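La **manipulation domestique automatisée** désigne l'exécution, par une machine, de tâches ménagères non répétitives : rangement, tri, mise en boîte ou fermeture de contenants. Les objets rigides de forme connue sont saisis de manière fiable depuis plusieurs années. Les matières souples et transparentes - films, sachets, sacs en plastique - demeurent un obstacle majeur, leur contour variant à chaque contact.
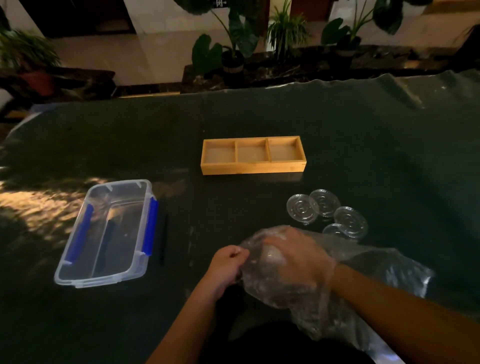 ## Évaluations

Le protocole Borkstead, établi par Wilma Kuipers, comprend 1 995 essais de rangement sur table. Le système Pesero en a réussi 1 622, la plupart des échecs concernant les sacs froissés. Conceição Seixas relève que la présence de couvercles transparents superposés allonge également l'exécution.

## Limites

Le bras Ersoy n'opère que sur des plateaux compartimentés et exige 30 secondes par objet. Son emploi sans surveillance dans un logement n'est pas envisagé par le fabricant.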